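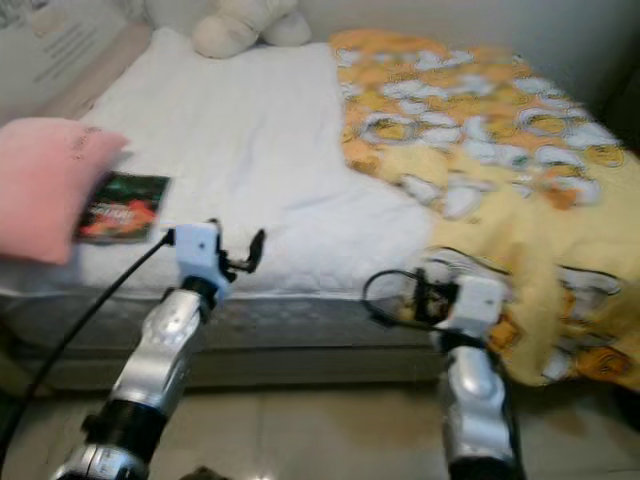

My brother-in-law has wanted a robot to make his bed since he was nine, and so when Etska opened its workshop to the public one afternoon in December he drove us both there, forty minutes each way, and talked the whole time about hospital corners. I went for the free coffee. I am telling you this so you know which of us was the neutral observer.

Etska is a small outfit on the upper floor of what used to be a carpet warehouse, out past the Adams Street overpass where the bus turns around. They work on household chores. Not vacuuming, which they speak of the way chefs speak of toast. They do bedding, laundry, and what the handout called "soft clutter," a phrase I have since used on my own family with mixed results.

There were 37 of us, according to the woman with the clipboard, and she looked worried about every one. They split us into groups and gave each group a guide. Ours was Joaquín Iturra, who has been with the company since it was four people and a borrowed van, and who turned out to be very good at the job of explaining why something is taking so long.

It takes so long. I want to be fair about this. I had seen the videos, and I knew in a general way that the videos are sped up, but knowing it is different from standing behind a strip of tape in your winter coat while two metal arms think about a comforter. The machine is called Darner. It has an arm on the left and an arm on the right, each ending in a white block with a pair of small black fingers, and it had been given a bed with a yellow and orange cartoon comforter all over one half of it and hanging down off the side and the foot. There was a pink pillow, a little book with a dark green cover tucked partly under the pillow, and a white stuffed animal up against the head of the bed, supervising.

I liked that they had bothered with the book. Anybody can set up a bed like a mattress showroom. A bed with a book half under the pillow is a bed I recognize, although mine would also have a phone charger and a sock.

Joaquín explained the rules. The comforter had to end up covering the mattress. The pillow had to be at the head end, right way up. The book was not to be buried, and the toy was not to be thrown. Someone asked if the toy had been thrown before. He said, "We've had some firm placements."

Then he pressed something on a tablet and we all stopped talking, like people do when a plane starts down the runway.

Darner went for the hanging edge of the comforter first. It missed. It closed its fingers on nothing at all, with great confidence, and then carefully lifted the nothing up to mattress height. My brother-in-law whispered "so close." It went back and tried again and this time it had hold of a fold, and I am sorry to report that I made a noise. I am a grown woman with a mortgage and I made a noise because a machine picked up a corner of a blanket.

The trouble with cloth, we were told, is that it doesn't have a shape. A mug is a mug from wherever you look at it. A comforter is a different object every time you touch it, and the print doesn't help, because a wrinkle running through a cartoon looks like a different cartoon. The team has put Darner through 2,250 practice pulls on bedding of one kind or another, and Joaquín said the ones it learned the most from were the ones that went badly. He said this while it was letting go of the fold.

The whole job took 45 minutes. I know this because there was a clock on the wall behind us and I consulted it. In that time the groups rotated once, the coffee ran out, and a boy in a dinosaur hat lay down on the floor and was stepped over by his mother. The final result was a made bed, in the sense that you would accept it from a seven-year-old and not from a hotel. One side hung lower than the other. The book was on top of the comforter, squarely in the middle, like a mint.

People clapped! I clapped. My brother-in-law clapped with his hands above his head.

Afterward there were questions. A man in a very good scarf wanted to know what it would cost, and was told it isn't for sale, and asked again as if he had misheard. A retired nurse asked the best question, which was whether it could change a bed with a person still in it, since she had done that for thirty years and it was the only part worth handing over. Joaquín said no, and that it was a long way off, and that he would like to talk to her before she left. They were still at it by the stairs when we got our coats.

The other half of the floor belonged to a second machine, Veltinitz, which folds towels. It was having a bad day and had been switched off, with a stack of finished towels beside it as evidence of better times. The label on the stack said 219. I picked one up when the clipboard woman was looking elsewhere, and the fold was better than mine.

On the drive home my brother-in-law worked out that if he started the machine when he got in the shower, and took a very long shower, and then had breakfast and read the paper, the timing would be fine. I asked whether he makes his bed now. He said there hadn't been any point starting.

They're opening again in the spring and he has already put our names down. I'm bringing my own coffee.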